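Vullisgate robotics club, project thread, bc people keep asking what we do all evening. Short answer: laundry. Long answer below

1/ Project is called Doven. Goal is a small arm that can fold clothes on a normal bed. Not a lab table. A bed, with blankets and pillows and all that

2/ Before the arm learns anything somebody has to do it by hand with the hand-held gripper. Over and over. Target is 200 good demos by June. We are at 60. Fine. It's fine

3/ Tonight was bed stuff. Started on small cloth, pinch the edge and go slow
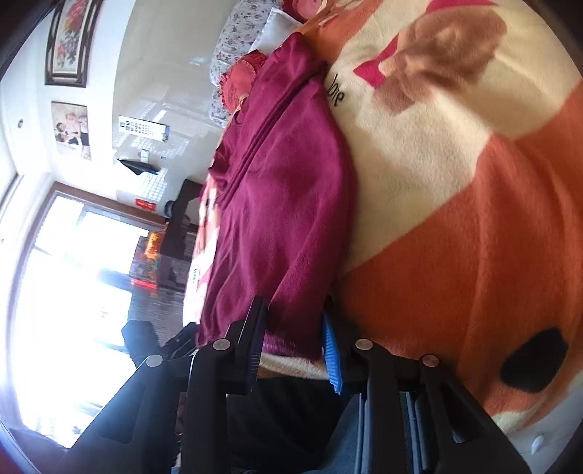
magenta fleece, edge in the jaws

4/ Things learned: fleece bunches. You think you've got one layer and you've got 3. Blue pad side vs bristle side behave differently too, still arguing about wich one is better for thin stuff

5/ Also patterned blankets are a pain for the segmentation code. It loves calling a printed shape a separate object. Barros (our old model, rip) was terrible at this. Praltell is better — not good, better

6/ Then sweaters. Sleeves first, always. Left one in across the chest, then the right, then hem up to the collar 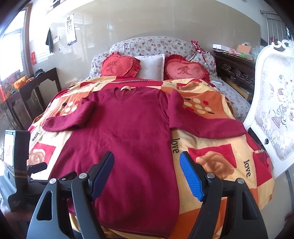
7/ the sleeve that hangs over the side is what kills every run. Arm grabs the cuff, cuff swings, camera loses it. We're adding a "bring it back on the bed" step before the fold even starts. Adds time but whatever

8/ Someone asked about training data size. Almost 2,000 short clips if you count the bad ones. We keep the bad ones, labeled. Drops, double grabs, the lot

9/ Next session: socks?? maybe. Need to re-tighten the pivot screws first, mine was getting wobbly by the end

10/ if you're a student here and want in, no coding needed — you just need patience and a wrist that doesnt get tired. DM me

Last updated: 14 March 2026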